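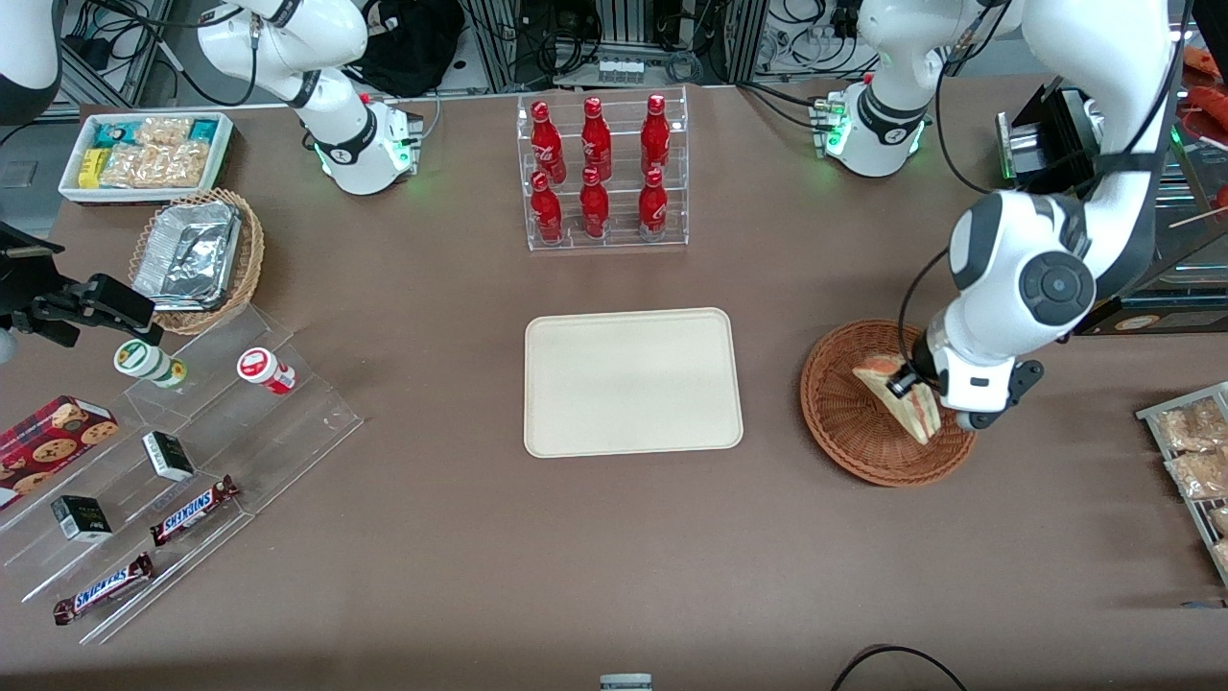 ## Week 5: Who decides which place is "best"?

Tourism and the Media, handout to go with the lecture

Bring a pen to this one, we'll be marking up two press releases in the second half. If you missed last week's notes on travel writing and freebies, read those first, as I'm going to lean on them a fair bit.

This week is all about place awards and place rankings: friendliest town, best island, most liveable city, top country for food. You've seen hundreds of them. I love them, I'll admit it (I once planned a whole holiday around a "best harbour" list and had a great time), but I want you to be able to pull one apart in ten minutes flat, and that's what the tutorial exercise is for.

### The three main types

I sort them by where the answer comes from. Other people sort them differently, and the Clasetti chapter in your reader has a version with six types if you want more detail.

**1. The public vote.** Anybody with an email address can have a say. The trouble is that a place with an organised tourism office can get its own residents voting, and small places with a lot of civic pride do amazingly well out of this. So what you're measuring is partly how nice the place is and partly how good its Facebook group is.

**2. The panel.** A group of judges, usually travel writers, hotel people and the odd academic, scores a shortlist. Look for who wrote the shortlist. Look for whether the judges had been to the places, too. You'd be surprised how often the rules don't require it.

**3. The index.** Somebody takes a pile of statistics (rent, rainfall, hospital beds, crime, internet speed), gives each one a weight and adds it all up. It looks very scientific with its decimal points. The choosing happens in the weights, and we'll spend most of our time there.

Plenty of awards mix the types. A public vote picks the finalists and a panel picks the winner, that sort of thing.

### Case one: the Kashindye Prize

The Kashindye Prize for the Friendliest Nation is a public vote, and a good one to start with as the organisers publish more than most. In the round we're looking at, 181 countries were on the ballot. Lovely, very inclusive. Now have a look at the second table in the reader, the one showing votes by country of the *voter*.

The winner got 506 more votes than the runner-up. The press release called that "a landslide". Before you agree or disagree, you need to know how many votes were cast in total, and the release doesn't say. Circle that sentence. When I ask in the exam prep session what's missing from a results story, the total is the first thing I want to hear.

A few things to jot down about this one:

- People could vote once a day for the whole of April. That makes it a vote for stamina.
- You could only vote in English or French.
- "Friendliest" wasn't defined anywhere. Friendly to whom? A backpacker, a family on a cruise, someone who's just moved there for work? Those would give you very different winners.
- The winning country's national carrier ran a banner on its booking page the whole time. Nothing in the rules against it.

Does that make the prize worthless? I don't think so. It got a small country onto a lot of front pages and people there were chuffed. But it tells you very little about how friendly anybody is.

### Case two: the Witeck Liveability Table

Witeck is an index, and it only ranks cities. There are 105 of them in the current table. Why those? The methods note says they were selected for "global relevance", and that's all we get. A city that isn't on the list can't come last, and it can't come first either, so "the most liveable city in the world" should always be read as "the most liveable city on this list".

The weights go like this: half the score is safety and health, a quarter is cost, and the last quarter is split between transport, culture and climate. Try moving them around! We'll do it live in the lecture with the spreadsheet. If you bump culture up and pull cost down, the top ten gets shuffled so badly you'd think it was a different table. Same cities, same statistics.

I also want you to notice who the thing was made for. Witeck started out as a guide for companies working out how much extra to pay staff they were sending overseas. It scores a city for a manager on a company salary with the rent covered. A student on casual shifts lives in another city altogether, even if it has the same name. Newspapers nearly always leave that out.

### Following the money

Ask how the award pays for itself. The usual sources are:

- entry fees from the places that want to be considered
- tickets to the gala dinner (tables of ten, not cheap)
- a licence to use the winner's badge on brochures and airport signs
- sponsors, often an airline or a hotel group
- selling the full report, with the top ten given away free

The Estia Island Awards does four of those five. Shabani Mwakalinga, our guest in the second hour, worked on an island's entry there and will talk us through the paperwork, the badge licence and what the marketing team did with a second place. Please have questions ready. Last year's group sat there like stunned mullets and I had to ask everything myself.

### What happens after a win

This is the part of the research I find really interesting, and there's less of it than you'd think. Visitor numbers often go up after a win, but winners tend to be places that were already on the way up, which is partly how they got noticed. Pulling the two apart is hard. If you're hunting for an essay topic, pick one winner, get its visitor figures for several years either side, and compare it with a neighbour that didn't enter.

Look at how locals talk about it as well. Letters pages and council minutes are gold. You'll find pride, then parking, then house prices, pretty much in that order.

### Tutorial exercise

Work in pairs. Choose any place award that's been in the news and fill in as much of this as you can from public sources only:

1. Who runs it, and what else do they do?
2. Public vote, panel, index or a mix?
3. How did places get onto the list?
4. What does the key word ("best", "friendliest", "liveable") mean in the rules?
5. What numbers are given, and which ones are missing?
6. Who pays?
7. Find two news stories about the result. Did either of them answer question 4?

If you get stuck on number 6, write down where you looked. I give marks for that.

### Reading for next week

The Clasetti chapter, second half, plus the short piece on slogans and number plates. Skip the appendix unless you're keen on regression tables. We'll be moving on to national slogans, so bring the worst one you can find.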